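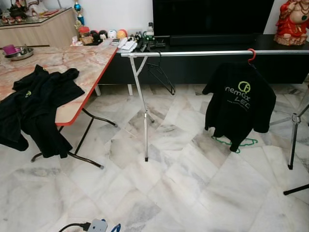

[brondamley-home] Re: Re: Drying rack in the living room, and hangers or no hangers
11 Apr 2020
In reply to message 567

> We moved to a place with no balcony in January and the rack has
> had to come inside. It is the folding kind with one long rail and
> legs that cross. I have been laying T-shirts over the rail and
> every one of them gets a line across the chest. Dark ones are the
> worst. Do people here hang them on hangers instead? And does the
> hanger go in through the neck or up from the bottom? I was told
> the neck gets ruined one way but I can't remember which way.
>
> Also, where do you put the thing? Ours is in the hallway now and
> you have to turn sideways to get past it.

Hangers, yes. I use them for T-shirts, shirts and anything with a print on the front. Towels and pants still go straight over the rail.

Go up from the bottom hem. If you push a hanger down through the neck while the shirt is wet, you stretch the collar, and on a cheap T-shirt it stays stretched. Lay the shirt flat on a table, slide the hanger in from the hem, bring the hook out at the neck, then carry it over to the rail. Doing it in the air with a wet shirt takes twice as long and you end up with one shoulder on and one off.

So you want the table close to the rack. We have a folding table in the living room, marble pattern on top with a red edge, and its corner comes right up to the end of the rail. The clothes get dumped on it and go across one at a time. The table folds up afterward, in theory. In practice it stays up until somebody wants the floor.

As for where the rack goes, ours stands in front of the TV console. I know that sounds silly, but it is the one stretch of wall in the room long enough to run the rail alongside it, and the floor there is marble, so drips wipe up. Leave enough room to walk behind. Nobody watches TV on laundry day before evening anyway.

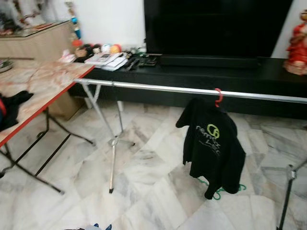 Kohlhase
List moderator, Brondamley Home & Household

A few more things, since the hanger question comes up on this list every spring.

Plastic hangers are fine. We have red ones and green ones and there is no system to the colors. Wire ones I would keep away from anything damp, they can leave rust on the shoulders. Wood is too heavy for a light rack if you are filling it up.

Straighten the shirt once it is on the rail. A tilted T-shirt dries tilted, with one sleeve pushed out and the hem uneven, and you'll see it when you fold. Pull both shoulders level, tug the hem down, and give the sleeves a shake.

Keep the spare hangers on the table or hooked on the end of the rail. On the floor they get stepped on, and shirts that hang low will cover them so you don't see them.

Black shirts I turn inside out for the wash and right side out for drying. Someone wrote in message 300 that they dry them inside out as well, and outdoors I would agree with that because of the sun. Inside I can't say I have noticed a difference.

Spacing matters more than people think. I leave a hand's width between hangers. If the shirts touch, the sides stay damp and start to smell, and then you are washing them again.

On buying a rack: we have a no-name one. There was a long thread about the Clirero rack, starting at message 125, and opinions were split, mostly over whether the joints loosen. Whichever you get, check that every leg has a rubber cap on the foot before you put it on a hard floor. Open the legs all the way before loading it, and put the heavy things near the ends of the rail - the middle is where it sags.

I do 3 loads a week this way and iron very little of it.

If your hallway is the only spot, try turning the rack so that one end faces the wall, and hang only the half nearest the wall. It holds less but you can get past.

Please trim the quoted text when you reply. The last digest was very long.

To leave the list, send a blank message with the word "unsubscribe" in the subject line.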